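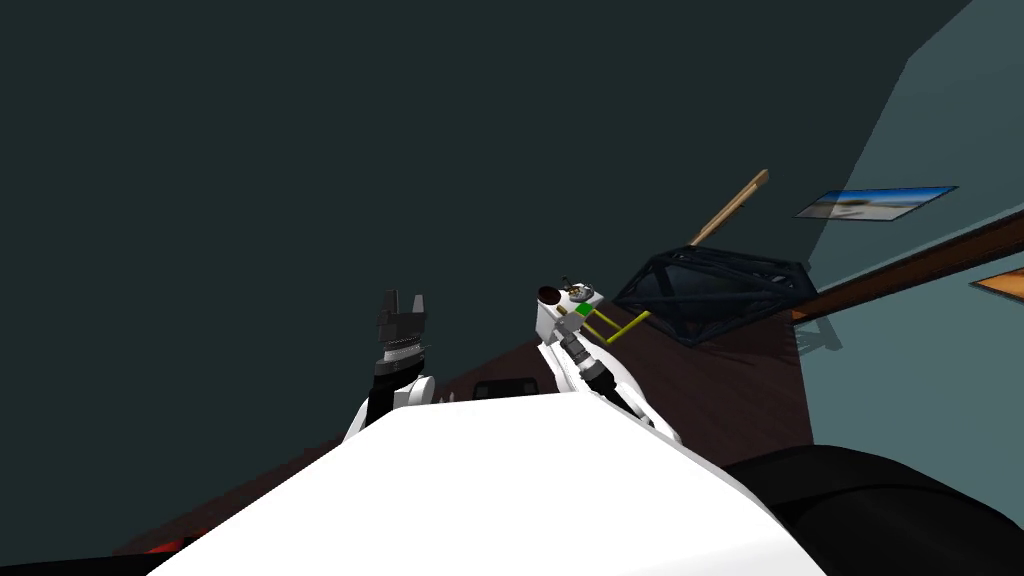
Household chores are still mostly a contact problem, and contact is where the two-armed policies in the Prekent suite lose their time. Moving an arm across a room is solved well enough. Getting thin things to meet other thin things is much harder. Take a pair of narrow yellow rods at the end of the right arm and a dark openwork shape next to them, all struts and gaps. A collision mesh for that is either slow or wrong, and the left gripper, open with nothing in it, is no help at all.

I have been through the Prekent household runs this month. 41 tasks, 1856 episodes, all simulated. Overall completion is 53 percent. I want to talk about what sits inside that number, as it is going to be quoted a lot.

Completion in Prekent means the end state matches the target state when the clock runs out. It does not look at how you got there. A policy that shoves a cup across the counter with its wrist and happens to stop on the right spot scores the same as one that picks the cup up and puts it down.

Some of that is fair. People shove cups too. But people know when the cup is full.

Rough order of difficulty, easiest first: opening doors and drawers with a bar handle, moving single rigid objects, wiping a flat surface, stacking, loading a rack, anything with cloth, anything where two objects have to be held while a third is moved.

The last group has six tasks in it and I would not let any of the current policies near them in a real kitchen.

What most of these failures have in common is the second arm. The demos people like to share have both arms moving. Look at the logs and one arm does the work while the other holds a pose someone chose at reset. Two arms doing one job is a different thing from two arms being present.

A person drying a pan holds it with one hand and turns it while the other hand wipes. Both hands are correcting the whole time. I have yet to see that in a log from a learned policy. I see grab, freeze, wipe, release.

Second thing in common: approach height. A parallel gripper wants to come down over an object with clearance on both sides. Small items low on a surface leave very little room. Half an inch high and the fingers close on air. Half an inch low and the palm hits the table, the safety limit trips, and the episode is over.
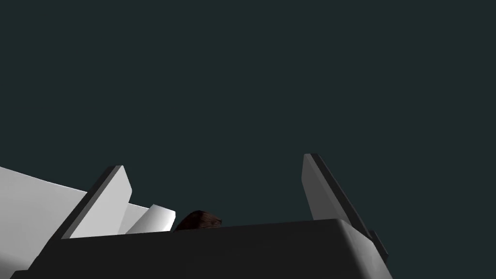 One reply on the earlier post says none of this matters for shop floors: parts arrive in a tray, at a known pitch, the light never changes, and the arm at Rikitz has been loading the same fixture for years without learning anything.

Agreed, as far as it goes. A fixed program with a good fixture beats any learned policy on a part it has seen before. If you have one part and a long run, buy the fixture and stop reading.

The work people ask me about is the rest of the shop. Sweeping chips. Sorting returned tools. Wiping down a vise. Finding the small brown thing sitting behind the gripper body and deciding whether it is a part or trash. These are household chores that happen to take place in a factory.

And there the fixture argument runs out. You can't fixture a mess.

On grasping small objects, I went back and watched the failures in order of time to first contact. The bad ones are decided early. The fingers are open, wide enough, pointed in a sensible direction, and the wrist is off to one side of the object. From there the policy closes and then searches. It should search and then close.

The fix that helps most is dull. Add a pause before closing, re-estimate the object position from the wrist view, and allow one correction. It makes every task slower. I would take it anyway. Chores are rarely urgent.

Landura ships a version of this as an option, off by default. I assume the default is there to keep the cycle times looking good. Turn it on before you compare anything.

A note on simulated rooms. They are generous. Light is even, walls are flat, pictures stay on their hooks when you bump the furniture. Friction is one number per surface. A real counter has a sticky patch near the stove and nobody has modeled it.

So read 53 percent as a ceiling for now. Real kitchens will come in lower, and I don't have a good estimate of how much lower.

Can machines do chores yet? Some of them, slowly, in a room where nothing breaks. Drawers, yes. Flat wiping, yes, with supervision. Dishes, no. Laundry, no. Tidying a shop bench at the end of a shift, parts of it.

Per-task breakdown goes up Monday once I have rerun the rack-loading set with the pause turned on. Cloth tasks are getting their own thread.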